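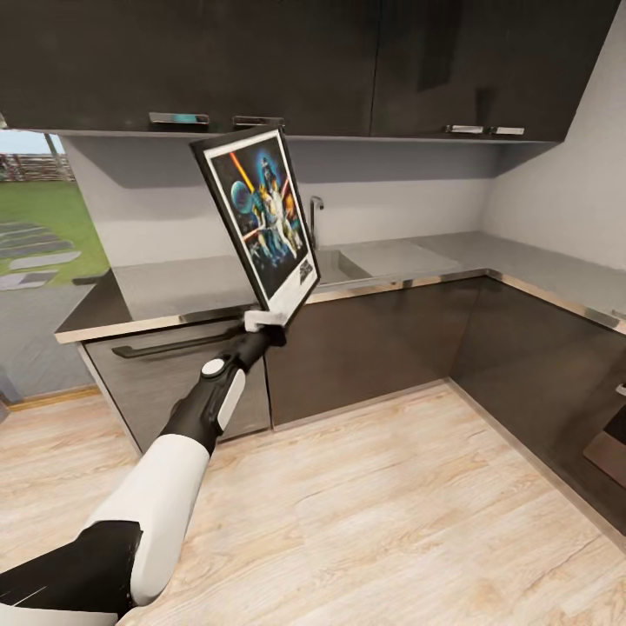
*White and black robot arm holding up a framed poster, computer rendering*

**Leftover accounts: speaker notes, April version**

(Water. Clicker. Check the mic is on, last time it wasn't and the front row was very polite.)

Hi everybody, thanks for coming back in from coffee. I'm going to talk for half an hour on a subject that sounds like filing, and I'd like you to stay with me anyway! It's accounts. Old ones. Logins that belong to people who've left, to suppliers we stopped paying, to a test somebody ran two summers ago and forgot.

Quick show of hands: who here has tried an old work password from a past job, just to see? (Wait. Look around. Somebody always laughs.) Okay. Keep that feeling in mind.

So I look after access at Jaltar. We're a payments company, mid-sized, and our office is in a building from 1965 with the kind of front door that needs a shoulder. We got the number I'm about to show you when Caroline Nzioka, who runs our finance side, asked me one question by email: "How many people can see the refunds screen?" I told her I'd have it by lunch. It took me three weeks.

## What we found

1148 active logins. (Pause here, let them do the math.) We don't have anything close to that many people. Some of the extras were fine — robots, scheduled jobs, the thing that prints the shipping labels. A lot of them weren't. There were contractors in there who'd gone before I was hired. There was one named "temp2" with full admin rights, and I never did find temp1.

I want to be fair to the folks who set those up. Every one of them made sense on the day. Somebody needed to get in, it was urgent, a manager said yes, and it got done. We're really good at the yes part. The part where it gets switched off again had no owner at all, and you can go years without noticing, since an old login doesn't make a sound.
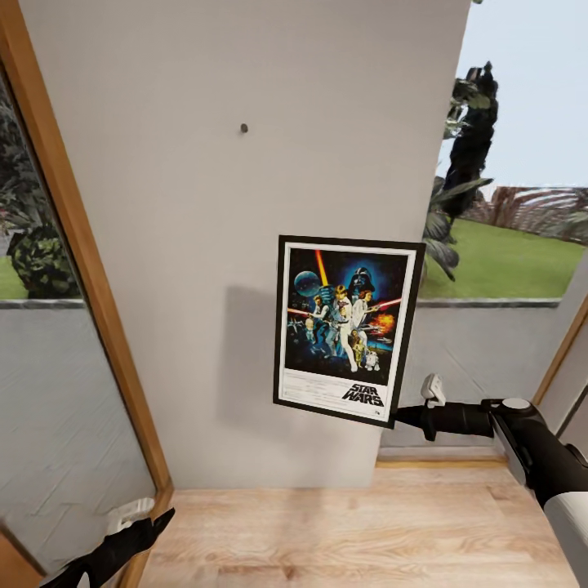
Let me tell you about Bonetti, with their permission. Bonetti used to handle our payroll exports. Lovely people, we parted as friends, contract ended, final invoice paid, everyone signed the thing. Their login stayed on for another seven months. Nothing bad happened, I checked the logs line by line and it hadn't been touched. But Bonetti were as unhappy as we were when I called. If that password had leaked from their side, they'd have been explaining it to their own customers for a company they didn't even work with anymore.

That call changed how I pitch this, by the way. I used to say "we need to protect ourselves from vendors." Now I say we owe it to them to take the keys back. People are much nicer about it!

## How we did the cleanup

First we made one list. One! Before that there was HR's list, the IT list, the finance list, and a spreadsheet on Wycliffe Kariuki's desktop that was better than all of them. Wycliffe is on the support desk and he'd been keeping it on his own for ages, so we used his as the base and bought him lunch.

Then we put a person's name next to every login. A team name doesn't count. "Marketing" can't answer an email. If we couldn't find a name in ten working days, the login got turned off. We didn't delete anything at this point, we only switched things off, and that matters a lot if you try this at home. Off is easy to undo.

(If someone asks about the shared mailbox, tell them yes, we broke it, and yes, it was a bad morning.)
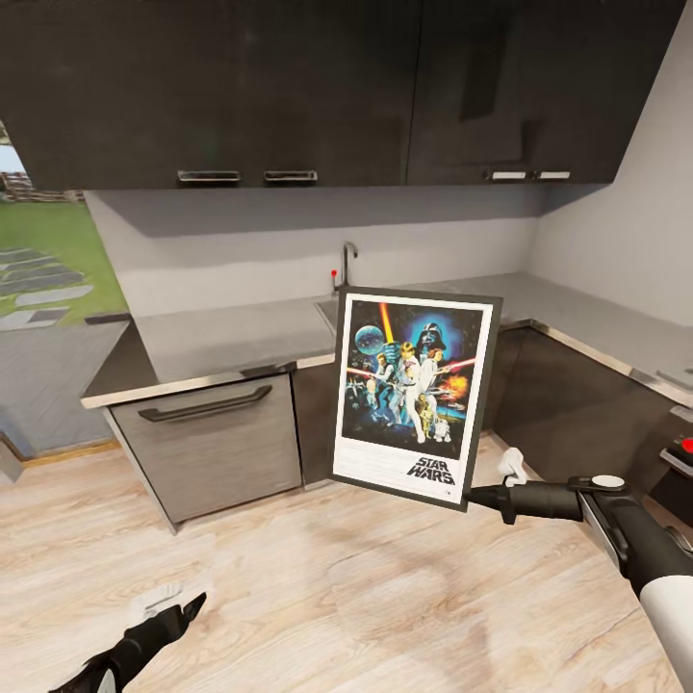 And then we waited for the screaming. There was less than I'd expected. We had three real complaints in the first month, and one of them was from our outside accountants at Owino, who were completely right. They only log in once a quarter, so they looked dead to us. I'd picked a 30-day cutoff because it sounded sensible, and I hadn't thought about anyone who works on a quarterly rhythm. We said sorry, turned them back on within the hour, and wrote "how often do you need this?" into the request form. Should've been there from the start.

Slide with the form on it. Point at the last box, the end date. Every new login at Jaltar gets an end date now, including mine. Mine runs out in the fall and I'll have to ask my boss to renew it like everyone else. I find that slightly annoying, so I'm guessing it works.

## The tool question

Somebody's going to ask, so I'll get to it first. We use Prernex to track the requests and send the reminders. It's fine. It does reminders. You could do the first round of this with a spreadsheet and a calendar, and I'd say you should, because you'll learn what your mess looks like before you pay somebody to hold it for you. We bought ours a bit early and spent the first few weeks loading bad data into it at great speed.

(Time check. If I'm past twenty minutes, skip the bit on passwords for printers.)

Printers, quickly. They have logins. Often the one they came with. Go look at yours this afternoon.
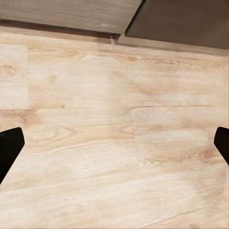 Okay, things to take back to the office. Pick one screen that would hurt, the way Caroline picked refunds. Don't try to do the whole company. Ask who can open it, and get names. Then call the two or three people on that list you've never heard of and have a chat. I'd use the phone for this. An email about someone's access reads like an accusation no matter how many smiley faces you put in it.

Get HR to tell you about leavers before the last day, too. We used to hear when the laptop came back, and some laptops take their sweet time.

And put the next review in the calendar before you finish the first one. Ours is every quarter, an hour, with snacks. Caroline comes to all of them now and she's much tougher than I am.

Questions! (Repeat each one into the mic. The slides go out with the organizers' email, don't promise to send them myself again.)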